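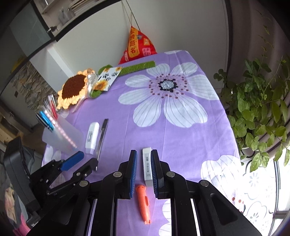 别再只救好看的物种了

又到年底募捐季。打开邮箱,雪豹,海龟,猫头鹰。眼睛一个比一个大。蚯蚓呢?没有。苔藓更没有。

我一直觉得这事不对。保护生物学讲了这么多年生态系统,落到花钱上,还是看脸。Plendari湿地三月份公布的名录,登记物种804个,有专项经费的6个。全是鸟和兽。剩下的靠什么?靠运气,靠顺带。

有人会说,旗舰物种嘛,保住大的,小的跟着沾光。这话对一半。大型动物要的是面积,小东西要的是细节:一段没清理的朽木,一洼春天才有水的浅坑,一面朝北的石头。面积划够了,朽木照样当垃圾拖走。Ifans那片林子就是这么干的,围栏修得漂漂亮亮,林下扫得跟公园一样。甲虫住哪?

再说分解者。落叶没有真菌和跳虫去拆,养分就锁在里面,树再大也得挨饿。这是中学课本的内容,为什么一到定预算就全忘了。

Skandness的做法我比较服气。不按物种拨款,按生境拨。265块小样地,每块有人定期去翻石头、看土,记下来。土得很,也出不了什么漂亮照片。但哪块地在变差,他们心里有数。

当然有麻烦。无脊椎动物难认,会分类的人越来越少,年轻人学这个找不到工作。我手头那本地方蛾类图鉴是35年前印的,到现在没有新版。那就更该花钱啊,先把人养起来在说。

我不反对救雪豹。我也喜欢雪豹。只是下次捐款之前,麻烦问一句:这笔钱里有没有一分是给土的。大部份机构答不上来。答不上来就接着问。

2025年10月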